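Elogio de la bolsa de tela (y de todas las que guardo detrás de la puerta)

Por Marisol Cervantes

Mi abuela tenía una talega para el pan que olía a pan incluso en agosto, cuando la panadería del pueblo cerraba y comíamos galletas saladas. Colgaba de un clavo junto a la despensa, tenía un cordón que había sido blanco y una inicial bordada que no era de nadie de la familia. Le pregunté mil veces de quién era esa R y me contestó mil cosas distintas: que si de una prima, que si venía así, que si comiera y callara. Cuando vaciamos la casa, mis hermanos se pelearon por el reloj de pared y yo me llevé la talega. Creo que salí ganando (el reloj atrasa).

Os cuento esto porque llevo todo el invierno hablando con gente sobre bolsas. Empezó como una broma en la redacción, un día que tuve que mover el perchero y se me vino encima el montón entero. Las extendí por el pasillo y las conté: 92. ¡Noventa y dos! Bolsas de librerías que ya no existen, de una feria del queso, de un congreso de dentistas al que os juro que no he ido jamás. Mandé la foto al grupo de amigas y en vez de reírse de mí empezaron a mandar las suyas.

Así llegué a Vlasta Urban, que tiene un taller de costura en un bajo interior y lleva media vida haciendo bolsos y arreglando los de los demás. El taller se llama Ojo, por el de la aguja, aunque el cartero sigue pensando que es una óptica. Vlasta corta a mano, con unas tijeras que no me dejó tocar, y tiene opiniones muy firmes sobre las asas.

«El asa es la bolsa», me dijo nada más sentarnos. «Lo otro es un trapo doblado. Tú mira por dónde se rompen: por el asa, siempre por el asa.»

Me enseñó el refuerzo que hace ella, un cuadrado con una cruz dentro, cosido dos veces. Lo había visto en todas partes sin fijarme y ahora no puedo dejar de mirarlo. Voy en el autobús examinando hombros ajenos. El otro día un señor se cambió de asiento.

Vlasta también me quitó una manía. Yo siempre había pensado que una bolsa buena tenía que ser gruesa, cuanto más lona mejor, casi una vela de barco. Pues no necesariamente. Una tela muy gorda pesa, tarda un siglo en secar y no se dobla bien, así que acaba en casa mientras tú vas al mercado con las manos vacías. Ella prefiere un algodón mediano de trama cerrada, lavado antes de cortar para que encoja lo que tenga que encoger. Y costuras francesas, de esas que esconden el borde, para que al darle la vuelta no parezca un animal atropellado (la expresión es suya).

Después está la cuestión del tamaño. Adwoa Gyamfi, que vende fruta en el mercado de mi barrio y ve pasar bolsas desde las siete de la mañana, defiende las pequeñas con una pasión que no le conocía. Dice que la gente trae sacos enormes, los llena de naranjas hasta arriba y luego no puede con ellos, y que las fresas de abajo llegan hechas mermelada. Su consejo es llevar dos medianas y repartir, los tomates en una y las patatas en la otra. Lo cumplo desde entonces y es verdad que me duele menos el hombro, aunque siempre me olvido de en cuál llevo las llaves.

Adwoa guarda además una caja debajo del puesto con las bolsas que se dejan los clientes. En octubre las lavó todas, las tendió en el patio y las puso a disposición de quien quisiera. Volaron. Una señora se llevó la suya propia, que había perdido en primavera, y dio las gracias por el regalo.

¿Y el color? Ahí no hay acuerdo posible. Las de color crudo se ensucian con mirarlas, las negras sueltan pelusa, las estampadas cansan. Yo tengo debilidad por los lilas y los malvas desde que me compré una en Prellport, un pueblo de costa al que fui por error (me equivoqué de tren, otra historia) y donde descubrí una mercería llamada Gromesier que cerraba a la hora de comer y abría cuando le parecía. La dueña teñía las telas en la trastienda, en un barreño, y ninguna salía igual que la anterior. Me costó 15 euros, la he lavado hasta aburrirme y el tono ha ido bajando hasta una lavanda preciosa que no habría sabido pedir.

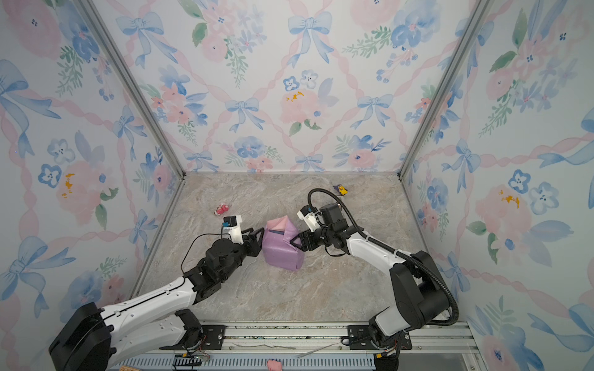 El lila y el malva, siempre agradecidos en una bolsa de tela.

Para los lavados me fío de Sirkka Saarinen, que fue restauradora textil y ahora, jubilada, contesta con paciencia infinita a mis mensajes a deshora. Agua fría, del revés, poco jabón y nada de suavizante. Si es teñida a mano, sola las primeras veces. Se tiende por la base, nunca por las asas, y se plancha un poco húmeda si os importa que quede lisa. A mí no me importa, pero se lo he prometido.

Para las manchas de aceite, que son mi especialidad, Sirkka recomienda polvos de talco durante una noche entera y cepillar por la mañana. Con la de la feria del queso no ha funcionado. Hay cosas que ya forman parte del tejido.

También hablé con Emrys Beddoe, que colecciona bolsas de librerías y tiene 221 metidas en carpetas, planchadas y ordenadas por ciudad. Le pregunté si las usaba y me miró como si le hubiera propuesto comerse un sello. Su preferida viene de una librería de viejo, Flendar, que imprimió muy pocas, con una errata en la dirección. Me la dejó sostener un minutito. Pesaba lo mismo que las mías.

Yo he hecho limpieza, que conste. He regalado muchas, he convertido unas cuantas en trapos y me he quedado con nueve, incluida la lila de Prellport y la del congreso de dentistas, que resulta tener unas asas buenísimas, con su cuadrado y su cruz. La talega de mi abuela no entra en la cuenta. Está colgada en la cocina, con el pan dentro, y Vlasta me ha cambiado el cordón. La R se la he dejado como estaba.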